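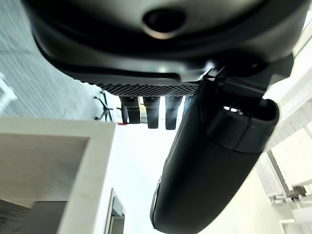 Uken project – method meeting, Tatunside kitchen room
Minutes, draft for comment

Present: learning group, control group, data group, one reader from the review side.
Apologies: simulation group.
Chair: control group. Minutes: data group.

1. Minutes of the last meeting

Accepted with one correction. Under item 4, "goal pose" should read "release pose" in both places. The distinction matters for item 3 below.

Open action on the gripper controller log format is closed. Joint values and wrist images now share one clock. The remaining lag between command and logged image is 45 ms, constant across sessions, and is corrected at export.

2. State of the demonstration set

The data group reported 163 demonstrations of the rack placement task that pass the automatic checks. Episodes with a missing wrist stream are kept in a separate folder and do not enter training. The learning group asked that they be kept all the same, as the head view alone may be enough for the approach segment.

Labels are now written per segment: approach, grasp, transfer, placement, release. The previous single label per episode has been dropped. Two annotators disagreed mostly on where transfer ends and placement begins. It was agreed that placement begins when the object first comes within 130 mm of the rack, measured from the lowest point of the object. The annotation guide will be changed and the affected episodes relabeled.

The review reader asked if plates and bowls are treated as one class. They are in the policy input, and separately in the results tables.

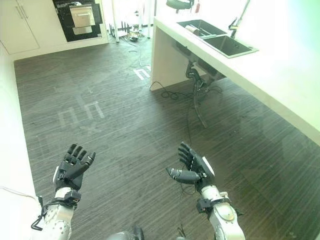
Start pose variation was the longest point of the meeting. The control group's view is that Pal, the current policy, has learned the start position of the base along with the task, and that the success rate on held-out episodes says little as long as those episodes begin in the same spots. The white tape on the floor by the counter gives the operators a fixed reference, and the marks left of center are faint enough now that two operators may line up to them differently. The learning group does not regard this as harmful in training. For evaluation it is a problem, as an offset nobody has recorded cannot be separated from policy error. Both groups agreed to record the base pose from odometry at the start of each trial and to re-lay the tape before the next block. Marks will carry a letter, and the letter goes into the trial header.

A proposal to remove floor marks altogether and draw start poses at random was discussed. Deferred. The control group wants fixed starts for at least one more block so that results can be compared with the earlier ones.

3. Release criterion

The method used so far opens the gripper once the predicted pose is within tolerance of the release pose. The learning group presented the alternative, in which release is triggered by a change in load at the finger joint, with pose used only as a gate. The argument for it is that pose error at the rack comes from two sources – the object estimate and the slip of the object in the grasp – and the pose criterion sees only the first.

Bowls are the difficult case. A bowl gripped at the wall can rotate in the grasp during transfer with very little change in the joint reading, and the wrist view of the rim is often blocked by the finger itself. The base of an inverted bowl gives a better target for the estimator than the rim does, 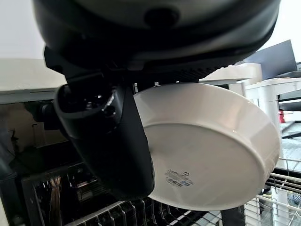

and the learning group now fits an ellipse to the foot ring where it can be found, falling back to the outer contour where it cannot. The fitted ellipse gives tilt directly. It gives no rotation about the bowl's own axis, but that is not needed for placement.

Discussion:

Control group: load change is sensitive to the speed of descent. The final approach should be run at one fixed speed for both criteria, or the comparison is not fair.

Data group: the existing demonstrations were released by the operator's judgment and follow neither criterion. They can be replayed to find when each one would have fired, but this tells us nothing about what the object does afterward.

Review reader: the write-up should report early release and late release separately. A single failure count hides the trade between them.

Agreed: both criteria go into the next evaluation, same speed, same start marks, order of trials shuffled. The pose tolerance stays at its present value and is not to be tuned between blocks.

4. Training settings

The learning group reported that validation loss on the placement segment flattens well before the end of the schedule. Checkpoints will be saved every 1000 steps and the choice of checkpoint made on validation episodes only, before any robot trial is run. The checkpoint name is to be entered in the log by a person other than the one who runs the trials.

5. Actions

Data group – change the annotation guide, relabel affected episodes.
Control group – fixed descent speed, base pose in trial header.
Learning group – load trigger behind the same interface as the pose trigger.
All – comments on the evaluation sheet before the end of July.

6. Any other business

Cable routing near the base of the counter to be looked at before the next block. Control group will do this together with the tape.
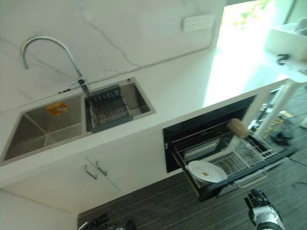 Feltville, 10 Jul 2019

Note added by the data group after circulation. Two comments were received on item 3. The first asks for the drawer rack to be treated as a separate target from the countertop rack. This is accepted: a plate placed in the rack of the pull-out drawer is approached from above and well below counter height, and the head view is then steep enough that the depth error differs. Results will be listed by target. The drawer will be opened by hand before each trial, and opening it is outside the scope of this evaluation.

The second comment asks for a plate's final tilt to be scored in addition to placed or not placed. Left open for the next meeting. If it is taken up, the tilt is to be measured from the head camera after the gripper has withdrawn, with the same estimator for all trials.

No other changes to the draft.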